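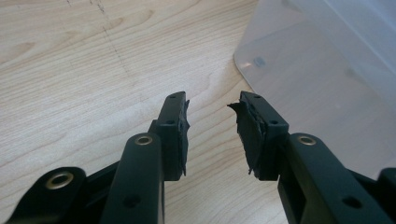

From: Jong-dae Baek
To: Stilolholm home office list
Date: 2 Jun 2024
Subject: Re: Oil on a wooden desk

> I bought a light wooden desk secondhand and the top feels dry.
> Can I put oil straight on it, or do I have to sand first?
> There are 2 old cup rings near the back.

Find out what finish is on it first. Put a drop of water somewhere it won't show. If it soaks in, the wood is bare or close to it and will take oil. If it beads up, leave the oil alone and just clean the top.

For the rings, sand lightly with the grain and do the whole top so the color stays even. I used Kisora oil on mine, 3 thin coats, wiped off well each time. Keep the desk clear for 7 days after the last one. Lay the rags flat outside to dry.

Jong-dae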